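Home Guides Products Care Contact
Reading time: 2 min

Section 7. Fitting the Table Cloth and Setting Out the Basket

This section applies to the Florlow cloth used with the Vonport table. Read all steps before starting. Assembly of the table is covered in Section 4.

Contents: one cloth, one wicker basket, one care sheet. The part number for a replacement cloth is 1606.

1. Clear the tabletop and wipe it with a barely damp rag. Let it dry fully.

2. Unfold the cloth on the tabletop with the hem seam facing up. Do not drag it across the corners.

3. Align the long hem with the far edge of the table. Adjust from the middle toward each end.

4. Let the front of the cloth drape over the near edge. Pull it down evenly with both hands until the top lies smooth.

NOTE: Slight wrinkling along the far hem is normal on a new cloth. It can be pressed flat with a warm iron after the first wash.

5. Check the surface for specks and smudges. Remove dry specks with a soft brush — do not rub them into the weave.

6. Place the empty basket near the back left corner, long side parallel to the far edge. Leave the rest of the top free until the cloth has settled.

7. Load the basket from the center outward. Lift it to move it; sliding it will bunch the cloth.

CAUTION: Do not set a wet basket on the cloth. Wicker can leave tan stains that washing will not remove.

CAUTION: Keep candles and hot dishes off the cloth at all times.

Care: Machine wash cold, separately. Hang to dry. Brush the basket out with a dry brush and keep it away from heaters.

Revised September 15, 2019. Text: Piret Lukoševičius. Checked by Ashraf Zaki.
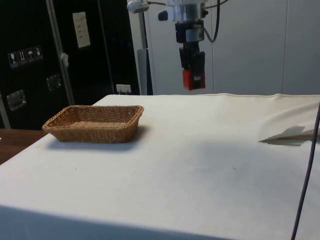 Can the cloth be ironed while it is on the table?

Iron it on an ironing board only. Heat passing through the cloth can damage the finish of the tabletop.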